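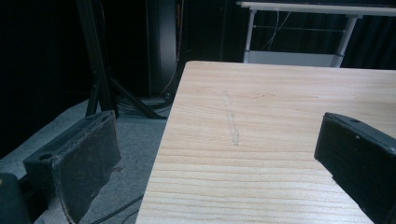

Office Furniture Refinisher and Shop Assistant

Zistevus is hiring one full-time person for our refinishing shop. We buy used desks, conference tables and shelving from offices that are moving or closing, put them back in good order, and sell or rent them to small businesses. Most of what comes in is solid wood or veneer. Some of it needs only cleaning and new hardware. Some of it needs to be stripped and finished again from bare wood.

Posted Aug 20, 2018. Open until filled.

What you will do

You will spend most of the day at the bench. When a load comes in, you check each piece, write up the ticket, and decide with the shop lead what it needs. Then you clean, sand, fill, stain and topcoat as the ticket says. We use water-based finishes on nearly everything, sprayed in the booth for large tops and brushed or wiped for small parts. If you have only brushed before, we will teach you to spray.

You will also do repairs. These are mostly loose joints, stripped screw holes, chipped edges, sticking drawers and missing levelers. Veneer patches come up often enough that we would like you to know how to cut one in, or be willing to practice on scrap until you can.

About one day in the week goes to deliveries. You ride along with the driver, carry pieces in, assemble them on site, and take the packing material back with us. Our larger rental customer, Marulanda, has offices on upper floors and books its freight elevator early, so those mornings start at 6:30 instead of 7:30.

Everyone sweeps and everyone takes a turn emptying the dust collector.

What we need from you

At least 2 years of paid work in refinishing, cabinet work, furniture repair or something close to it. Shop classes count toward this if you finished the program.

You can tell solid wood from veneer before you put a sander on it.

You can read a tape measure and write a ticket that another person can follow.

You can lift up to 40 pounds alone and heavier pieces with a partner. The job is on your feet.

You can wear a respirator. We pay for the fit test.

A driver's license is useful but you do not need one to apply. We do not ask for a college degree.

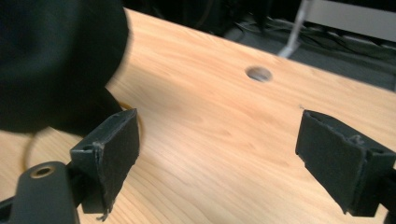
Spanish or Vietnamese is a plus, as several of our customers prefer one or the other.

Hours and pay

Hours are 7:30 to 4:00 with a half hour for lunch, five days a week. There is overtime in June, when a lot of office leases turn over, and it is paid at time and a half. We do not work weekends outside of that month.

Starting pay is $15 an hour for the first three months and goes up after a review. How much it goes up depends on what you can do without help by then. You will be told the range at the interview, before you decide anything.

Health insurance starts on the first of the month after you are hired. Paid holidays and two weeks of vacation in the first year. We give each new hire a $100 allowance for boots, and we supply gloves, eye and ear protection, and all hand tools. You may bring your own tools if you like them better, but mark them.

The shop

We share a building with Priko, which does upholstery and handles our chairs. Parking is behind the building. The bus stops at the corner, and there is a rack inside the loading door for bikes. The shop is heated. It is not air conditioned apart from the booth and the office, and it gets warm in summer.

You would report to Piret Bite, the shop lead. Xuân Vương runs the office and schedules the trucks, and will be the one calling you back.

How to apply

Send a resume or just a list of where you have worked and what you did there. Include photos of two or three pieces you have worked on, before and after if you have them. Phone photos are fine. Tell us what finish you used on each one and anything you would do differently now.

You can use the form on our careers page or drop an envelope at the front office between 9:00 and 3:00. Please do not walk into the shop itself, as we may be spraying.

If your photos look right for the work, we will ask you in for a paid half day. You will sand and finish a drawer front, repair a joint, and go through a few pieces from the current load with Piret. References are checked after that, not before.

People who applied last year for the Fedari warehouse project are welcome to apply again. Please send a new application, as we did not keep the old ones.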